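Subject: Re: [guitar-list] Vemmont reissue, anyone heard it?

> Picked up the Vemmont live LP in Statetdale. Side two sounds
> muddy to me. Is it my copy or the pressing?

Mine's number 1361 and it's muddy too, so I doubt it's your copy! The solo on the last track (my favorite, of course) gets buried under the bass.
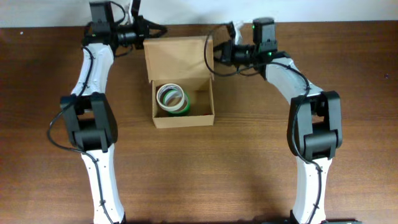

I dug out my old Skosex cassette of the same show and the guitar is way up front there. Happy to dub it for you if you still have a deck - just email me off list.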